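Letska Hand Gripper Class Kit

Item number: 1674
Maker: Grastine
For: school clubs, student projects, first-year robotics classes

The Letska kit is a gripper with two fingers for students who want to work with soft things. Many class grippers are made for blocks and balls. Cloth is more difficult, it bends and slides away, and students learn a lot from it already in the first lesson.

What is in the box
1 gripper with white body
1 pair of black jaw fingers
3 spare finger pairs
1 USB cable, 3 m
1 printed workbook with 86 pages, English

The workbook begins with picking up one flat towel and goes on to T-shirts and folding. Each task has a page for notes, and the students write down where they took hold of the cloth and what happened after. The last chapter is the same task as in the Nørgaard student cup, so clubs can use it for training also.

Please prepare a table with a cloth cover, fixed with clips at the edges. On a smooth table the shirt moves away together with the gripper. Old T-shirts from home are good enough – they should not have buttons.

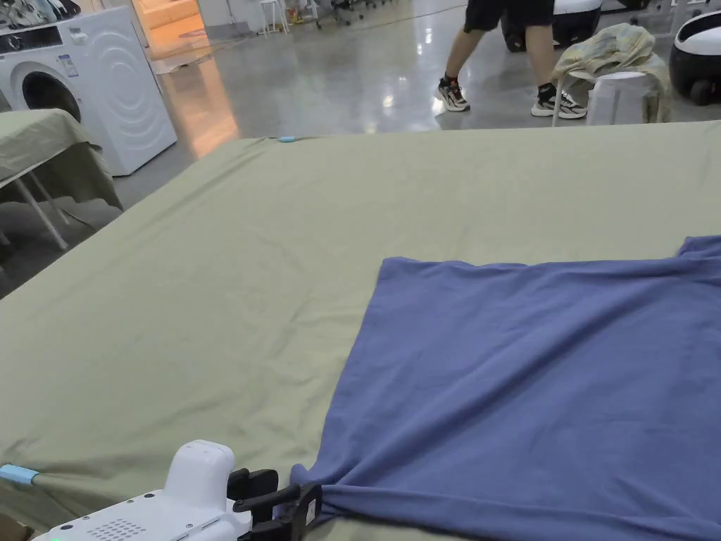

The Letska fingers holding a fold of a T-shirt on a cloth-covered table.

The fingers are tested for 3000 closings. After this please change the pair, the screws are the same size for all versions.

Schools can order through Purkex. Orders for the new school year are sent from July.

Page updated Jun 13, 2025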